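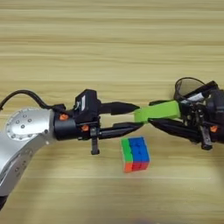
Sur quels systèmes la nouvelle version de Zokotska peut-elle être installée ?
Zokotska 2 fonctionne sous macOS 10.12 et versions ultérieures, sur les machines dotées d'un processeur 64 bits.

L'éditeur Skov annonce la mise à disposition de Zokotska 2, son logiciel de retouche par lots destiné aux photographes et aux services de documentation. La mise à jour est proposée au téléchargement depuis le 17 août 2019 sur le site de l'éditeur. Elle est gratuite pour les titulaires d'une licence en cours de validité.

Cette version introduit une file de traitement entièrement réécrite. L'utilisateur peut y déposer jusqu'à 700 fichiers, leur appliquer un même jeu de réglages (recadrage, balance des blancs, netteté, filigrane) et suivre l'avancement dans une fenêtre séparée. Les images codées sur 16 bits par canal conservent désormais leur profondeur à l'export en TIFF. Le renommage automatique prend en charge les champs IPTC, et les profils colorimétriques incorporés sont respectés par défaut.

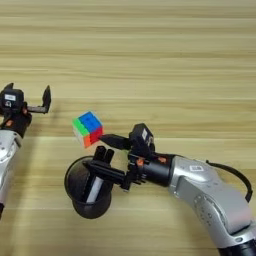 Bras robotisés et petit cube de type Rubik's Cube sur une table en bois clair.

Le module d'importation, développé par la société Cleter, remplace l'ancien assistant. Il reconnaît les doublons d'après leur contenu et signale les fichiers endommagés avant leur copie. Les catalogues créés avec la première version sont convertis à l'ouverture ; Skov recommande d'en effectuer une sauvegarde préalable, la conversion étant irréversible.

L'interface est disponible en 12 langues, dont le français. La documentation traduite est accessible depuis le menu Aide. Les préréglages personnels doivent être exportés manuellement depuis l'ancienne version, puis réimportés au moyen de la commande « Charger un jeu de réglages ».

Une édition pour Windows est en préparation au centre de développement de Clukthorpe. Sa version d'essai publique est prévue pour le mois d'octobre. Les demandes d'assistance relatives à la migration sont à adresser au support technique de Skov par le formulaire en ligne, en précisant le numéro de licence et la version du système utilisée.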